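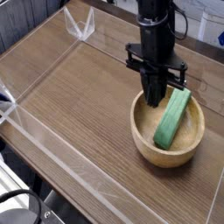 Fingers over the bowl, green block leaning on the rim.

1/ Gripper comparison, bowl pick. Two end effectors on the same arm: the Tikby multi-finger (mounted above) and a Keskin parallel jaw. Target is a painted wooden block in a round wooden bowl.

2/ Controller is a Rekumach, stock firmware. Same approach speed for both grippers. Straight vertical descent, no wrist tilt allowed.

3/ Each gripper gets 300 attempts. Block is dropped in by hand and left however it lands. Leaning against the rim is the most common pose and the worst one for the jaw.

4/ Keskin: solid when the block lies flat. With the block leaning, one jaw meets the bowl wall before the other clears the block. Force limit trips, arm retracts, attempt scored as a miss.

5/ Tikby: the fingers give when they touch the rim, so there are far fewer trips. The grasp is sloppier. Block orientation after the lift varies by more than 60 degrees, so placing needs a second look from the camera.

6/ Cycle time favours the jaw. The Tikby takes 8 seconds from descent to lift, most of it spent waiting for the fingers to settle. Zuleica Tavares thinks the settle delay can be halved. Not tested yet.

7/ Acrylic gives the depth camera trouble. Glare off the clear sheet on the tabletop reads as holes. Masked in software for now. Amedeo Donati suggests a polarizing filter.

8/ Next: same bowl, Keskin with longer fingertips, wrist tilt enabled. Logs go up once I've fixed the timestamps.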